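Kinddale Table-Clearing Set, release 2

Data card

Summary
Teleoperated recordings of a two-armed robot with multi-fingered hands working at a round glass table. Collected by Prakley to answer a narrow question: can current policies clear a small table without help? At present, no. They manage parts of it.

Contents
336 episodes, split by table layout. Objects include paper bags, trays and other light household items. Each episode has one head stream, two wrist streams, joint positions for arms and hands, and a one-line task instruction.
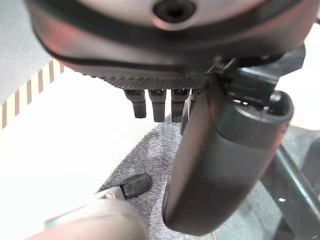
Wrist streams are stored uncropped. The hand occupies a large share of each image, and we advise against masking it; in our ablations a masked hand made grasp timing worse. Exposure is automatic and drifts when the wrist passes over white surfaces.

Task definition
An episode begins with the arms clear of the tabletop and ends when the operator releases the last object at the target position. The instruction names the object and the side, for example "move the paper bag to the left". Operators were told to use whichever hand they preferred.

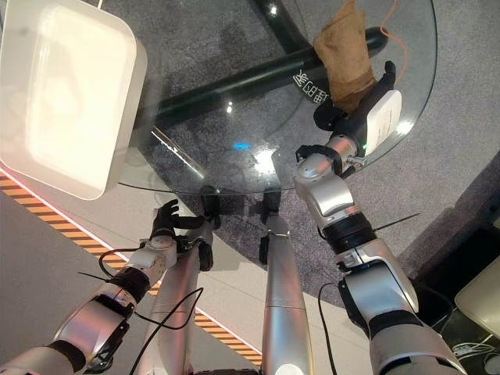
Paper bags are the hardest class. They deform under the fingers, and the pose estimate taken before contact is of little use after it. Operators usually regrasp at least once. We kept those episodes and flagged them with regrasp = 1.

Known problems
Glass returns poor depth. The depth channel often reports the floor instead of the tabletop, so treat it as missing inside the table rim.
Wrist and head clocks were synced in software. Expect small offsets -- 81 ms in the worst episode.
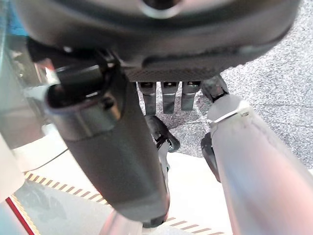 Finger joint readings saturate near full extension. Values above the limit were clipped, and the raw log is available on request.

Baseline
The Okafor policy, trained on the full training split, completes most single-object moves with rigid items. On bags it tends to close too early or press down into the glass. Two-object instructions fail more often than they succeed.

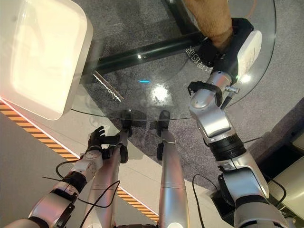
Scores should be reported per object class. A pooled average hides the bag results, and those are the ones that matter for anyone planning to put a machine like this in a home.

Loading
Episodes are indexed in episodes.csv. Use the Vamari loader, or read the files directly; the column order is in schema.txt. Episode 2810 is a calibration run kept under its original ID and should be excluded from training.

License
Research use only. Redistribution of modified copies requires a changed name and a link to this card.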